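Travel adapters and chargers: how many do I really need to keep?

Posted in Home & Clutter by drawerofdoom
Viewed 413 times

I have a drawer. You have one too, don't lie. Mine is in the hall and it is where chargers go when they have finished being useful but haven't yet been given permission to die. Last weekend it stopped opening, and after some work with a fish slice I got it free and put the contents into bags, where they have been looking at me ever since.

There are adapters for countries I have never visited. There is a Zotix charger for a phone I dropped in a canal. There are leads which fit nothing, and one which fits the electric toothbrush I replaced in March but can't bring myself to part with in case the old toothbrush comes back.

My other half says keep one of each. One of each what, though? Half of them have printing so small I'd need a jeweller to read it. I'd like to know what is safe to use, what is worth keeping and where the rest is meant to go, as I gather the kitchen bin is frowned upon. We're going to Italy in a couple of months, so please don't tell me to throw away all the adapters. I've done that before and paid airport prices for it.
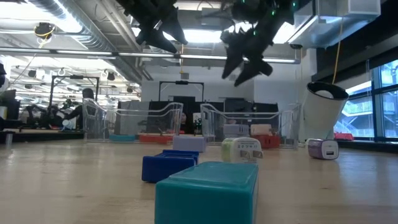 Plug adapter and a small purple and white USB charger, both on the "maybe" list.

Posted by plugtopper_pete

Right, I did this for a living (shop, returns desk, eleven years of people bringing back kettles full of limescale), so here's how I'd go about it.

Start with the damaged stuff. Anything with a cracked case, a bent or wobbly pin, scorch marks or a lead showing its insides goes straight out. Don't tape it. I have seen a great deal of tape in my time and none of it was helping.

Next, read the labels. Take a photo with your phone and zoom in, it saves the jeweller. You're looking for the input voltage and the output. If a charger says 100-240V it will cope abroad with only an adapter on the end. If there's no maker's name and no rating at all, I wouldn't plug it in at home, never mind in a hotel.

Then remember that an adapter only changes the shape of the plug. It does nothing to the voltage. Most of Europe is close enough to ours that you won't notice, but people take a hairdryer to America and wonder why it has the puff of an asthmatic hamster. Check the maximum load on the adapter as well. A 2000 watt hairdryer on something meant for a phone is how you meet the hotel manager.

For Italy, a normal European two-pin adapter will do for phones and such. Some sockets there are the three-in-a-row kind and the fatter round plugs won't go in, so take one with slim pins if you have it.

As for numbers, I'd keep 4 USB chargers for a household of two, and two adapters per part of the world you really go to. "Might go to" doesn't count, or I'd own one for the moon.

Posted by beige_cardigan

Just buy a Skadeo, it does every country and my sister swears by hers. Chuck the rest.

Posted by lentilweaver

Please don't chuck the rest. Anything with a plug or cable counts as electrical waste and should go to the small electricals bank at your local tip, and lots of bigger shops have a bin for it near the door. Power banks and loose batteries go in the battery box, never in with the plugs, as they can catch fire when crushed.

What worked for me was a big clear table and one evening. Do not do it on the bed. I did it on the bed, got tired, and slept beside a Calvo shaver lead for a week. Sort by the end that goes into the gadget – the end that goes in the wall tells you very little. Tie each lead loosely, stick a bit of masking tape on it and write what it belongs to. If you can't name the thing, it goes. 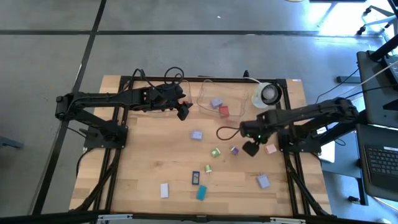 Butcher-block worktop, kinder to the back than the floor.

The working ones might find a home, by the way. Our charity shop tests electricals and takes them, though plenty can't, so ring first. I turned up with a box of up to 60 leads and was sent away again by a woman who had clearly met my type before.

Posted by drawerofdoom

Thanks all. Two bags ready for the tip and the drawer opens with one hand. I kept the toothbrush one.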